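Reading a Thread: Kęstutis Lepik on Measuring What Somebody Else Cut
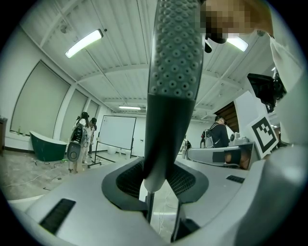
Screw threads are among the most thoroughly standardised things in engineering, and most of Kęstutis Lepik's working week is spent on ones that fail to match a standard. He has cut and repaired threads for 23 years, the greater part of that time at Ulton, a small repair shop dealing in vices, pumps, presses and farm machinery. His first rule is that a thread should not be identified by eye, and the thin metal rod in the photograph is a fair case. It has a spiral groove, faintly visible, and it runs down into a gap in a housing. The pitch, the angle of the flanks and the number of starts cannot be taken from that. "You can say it is threaded," Lepik says. "For anything else you need it on the bench with a gauge against it."

The gauge is a set of thin steel leaves, each with teeth cut to a known pitch. Lepik keeps two sets, one metric and one in threads per inch, and tries both on every job, including jobs where the customer has told him the answer. A leaf that is nearly right will sit well over a short length and drift over a longer one, so he uses as much of the thread as the leaf will cover and holds the pair up against a lamp. If light shows at one end, he moves on to the next leaf.

The outside diameter is measured second. He treats it as supporting evidence only, since the crests are the first part of a thread to suffer. "People measure across the top and then go looking in a table. The top is what has been hit with a hammer."

The pairs that give most trouble are those that nearly agree. A half-inch Whitworth has 12 threads to the inch and a half-inch Unified Coarse has 13. A nut of one sort will often start on a bolt of the other and then bind, and at that point someone usually fetches a longer spanner. At three-quarters of an inch both have 10 threads to the inch and the nut may run the whole way. The flank angles still differ, 55 degrees against 60, so the load is carried on a narrow part of each flank. Lepik will not pass such a pair for lifting gear. "On a garden gate I would leave it alone."

Most work comes in by carrier in small batches. When I visited, the bench held a set of valve spindles from Fakhoury, a pump firm, and the main screw from a fly press. The spindles had been replaced once already, with a set made to a drawing. The drawing gave a right-hand thread and the valve bodies were left-hand. "That is in the first line of my sheet now. Hand, pitch, diameter, angle, starts. I fill in the hand before I pick up a tool."

Starts are the other item commonly missed. On a multi-start thread the pitch gauge reads the distance between neighbouring crests, while the nut advances by that distance multiplied by the number of starts. The fly press screw had 3. Lepik checks by wrapping a strip of paper round the end face and marking where each groove begins.

For finished work he measures over wires. Three wires of equal diameter are laid in the grooves, two on one side and one on the other, and a micrometer is closed over them. A short calculation then gives the effective diameter, the figure that decides the fit. The wires have to suit the pitch, and they roll off the bench. He sticks them to the micrometer with a little grease.

I asked about thread files, which restore damaged crests without recutting the whole length. He uses them often and sells none of the results as new. Dies he regards with less favour for repair, as a die started on a bruised end will happily cut a second thread across the first. Where a nut can be spared, he saws it in two, closes the halves round good thread beyond the damage and winds it outwards.

His colleague Tõnu Lapiņa does the internal work and is of another opinion on several points, chiefly inserts. Lapiņa fits coiled wire inserts in aluminium as a matter of course, on the grounds that the repaired hole is usually better than the original. Lepik prefers a solid bush if there is enough metal round the hole. They have not settled it, and the job sheet has a box for each.

Both agree on cleaning. Old paint and hardened grease in the root of a thread will lift a gauge enough to give the wrong answer, and Lapiņa goes over every part with a brass brush and paraffin before it is measured. A job for a mill at Brummont was once quoted, cut and delivered on the strength of a reading taken through paint. It came back in March. "We paid for the carriage both ways," Lepik says.

Comments (3)

oldlathe_pete
Agree on the pitch gauge. Would add that a known bolt laid against the unknown one, crests into roots, is quicker and costs nothing.

Marian T.
Does the split nut method work on fine threads? I tried it on a bicycle axle and the halves skated.

oldlathe_pete
Marian, clamp them harder and use plenty of oil. On very fine stuff I go straight to a file.

We use cookies to remember your settings and count visits to this site. Accept | Manage choices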